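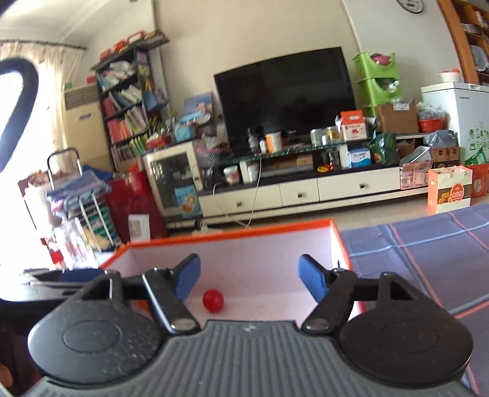 **Ticket 2903: TV drops off the wifi every evening**
Opened by: Judite Calado
Status: waiting on customer

Hi again! So this is the living room TV I wrote in about before, the one that loses the network around dinner time and then sulks until I pull the plug. I've done everything on Othmane's list and I'm just going to dump my notes in here as I go.

- Restarted the Dedano router. Fine for one evening, then gone again at 7:40 pm.
- Forgot the network on the TV and typed the password back in (twice, I fat-fingered it the first time).
- Moved the TV from the 5 GHz name to the 2.4 one. It stays connected longer but the picture goes to mush when my son is gaming.
- Ran the speed test next to the router: 300. By the couch: 9. Nine!! We pay Sesex for 600.

My phone and the laptop are slow over there too, so I don't think it's only the TV.

**Reply, Othmane El Ouafi**
Thanks Judite, great notes. That drop between the hallway and the couch is a big one. Could you log in to the router, open Wireless > Advanced and tell me what channel it's on? If it says Auto, set it to 1, 6 or 11, save, and leave it alone for an evening. Please don't reset anything else in the meantime.

**Judite Calado**
It was on Auto and had picked 3. I put it on 11. Last night we got through a whole movie, with one little hiccup near the end! Couch speed is still lousy though. The router lives in the hall closet behind the vacuum, and my neighbor Aurora says hers was hopeless until she got it out of the closet. Would a longer cable be okay, or do you have to send someone?

**Othmane El Ouafi**
A longer cable is fine, any Cat 6 will do. Put the router up on a shelf with the door open, run the couch test again and post the number here. I'll keep the ticket open.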